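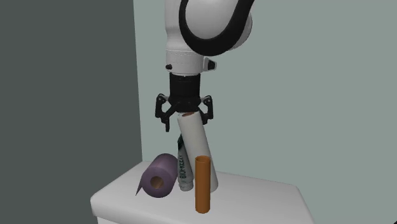
Infection Prevention Nurse, Newborn Unit
Peltholm Women's Hospital
Full time, permanent

Peltholm Women's Hospital is hiring an infection prevention nurse for its newborn unit and the two maternity wards next to it. The hospital has 300 beds and delivered 1,096 babies last year. You will report to the head of infection control and work closely with the lab.

The job

Most of your day is spent on the wards. You will do hand hygiene checks, review screening swabs, follow up on positive cultures and decide with the charge nurse when a baby needs to be moved to a single room. You will also run training for new staff, including night staff, and write the monthly infection report. One weekend in 4 is on call by phone.

What we ask for

Current registered nurse license
Three years of bedside work, at least one of them in newborn or intensive care
Certification in infection control, or willingness to complete it in your first year
Comfortable with spreadsheets and outbreak line lists

What we offer

Day shifts, Monday to Friday
Paid course fees and a $1,000 yearly allowance for conferences
Staff parking at the Morris Street entrance

To apply, send a resume and the names of two references to the nursing recruitment office by April 30, 2026. Interviews are held in May. Applicants must be cleared by employee health before starting.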